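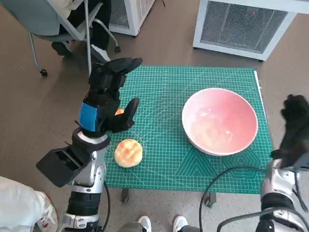 Bun-to-bowl task, left hand over the mat.

Forum > Student Projects > Marnska Club > Manipulation

Print this thread | E-mail this thread

fvidal
Task for December is bun into the pink bowl, left hand only. We have 80 demos so far. I plan to train at 15 Hz on joint positions.

tilt_o
80 is thin. I would vary the bowl position before recording more. The mat grid makes that easy - log the square each time.

kestrel2
Disagree. Fix the bowl, get one policy working, then vary.

tilt_o
Then it learns the bowl position and ignores the camera. Our Claltik run did that after 2,765 steps.

fvidal
Compromise: two bowl positions, logged by square. Cable on the right arm needs routing off the mat first.

kestrel2
Fine. Post the loss curves.

Fabrice Vidal (fvidal) marked this thread as open.

Related threads
Tilletti wrist calibration
Hervieu entry rules
Cable routing on two-arm rigs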